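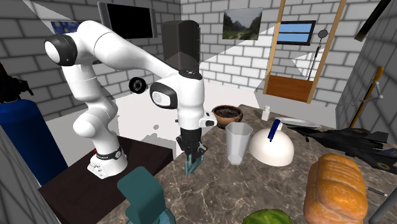 Review: Nonley Tabletop Simulator, Seen at the Brellora Open Day

Brellora held its open day in July, and the session I went for was the Nonley demonstration. Nonley is a simulator for planning pick-and-place work with a single tabletop arm. You build a room, set objects on a counter, and try out your arm program there before you run it on the real machine. I teach an evening automation course and have been looking for something my students could use at home.

The session was given by Ornella Mazza, with Nivaldo Moura on the keyboard. There were 40 seats and all of them were taken, so a few people stood at the back. It was supposed to last 30 minutes and went well past that, mostly on questions.

Setup

Moura started from the kitchen room that comes with the program. It has a brown marbled counter, a white arm on its own lower stand, and a lot of household items that have little to do with each other. Bread, a bowl, a salt shaker and a model jet share the same counter. I liked this more than the clean gray blocks I'm used to in other packages. A bowl has a rim that the fingers can hit, and a tall cup close by limits how the wrist can come in.

The object library has 138 items. Each one can be resized, and you can change its weight and how slippery it is. Adding your own takes longer. You need a closed mesh, and Mazza said plainly that scanned objects usually have to be cleaned up first.

Using it

You can drive the arm by hand with the keyboard or a game controller, or write a script. Moura did both. Hand control had a small lag on the demo laptop. He said it came from the projector setup, and I couldn't check that.

The script editor is basic. It colors the commands and marks errors, but there is no search across files. Anyone with a program of more than a few pages will want to write it somewhere else and paste it in.

Views are handled well. You can place as many as you like, save them, and switch with a number key. For bowl work, Moura kept one looking across the counter from the front so the gripper, the bowl and the base of the arm were all on screen together.

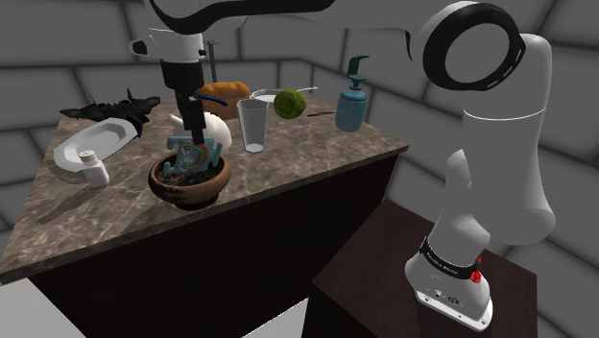

Does it need a powerful computer?

A mid-range laptop with its own graphics card is enough for one arm and one room. Mazza advised turning shadows off on older machines.

What I didn't like

Contact settings are hidden three menus deep, and the names are not clear. Roya Nouri, who was sitting next to me and runs Varberg cells at her plant, asked what "soft margin" meant in practice. The answer took several minutes and I still had to look it up at home. A short note beside each setting would fix this.

Saving is also slow. The kitchen room took long enough that Moura kept talking to fill the time.

The last thing is export. Programs go out in the Tamiru format, or as plain text. If your controller reads neither of those, you will be rewriting by hand, so ask before you buy.

Price

The single-seat license is $2,558, paid once, with a year of updates. Schools get a lower rate, but I was told to write in for a quote and have not had a reply yet. A trial version is available with saving turned off.

Verdict

The rooms and objects are good, the views are easy to manage, and I could see my students learning the arm controls in one evening. The editor and the contact menus need work. I would recommend it for teaching and for early planning. For a production line I would wait for the next version and test the export first.

Cleiton Honorato has the slides from the session and was sending them to people who left an email address at the desk.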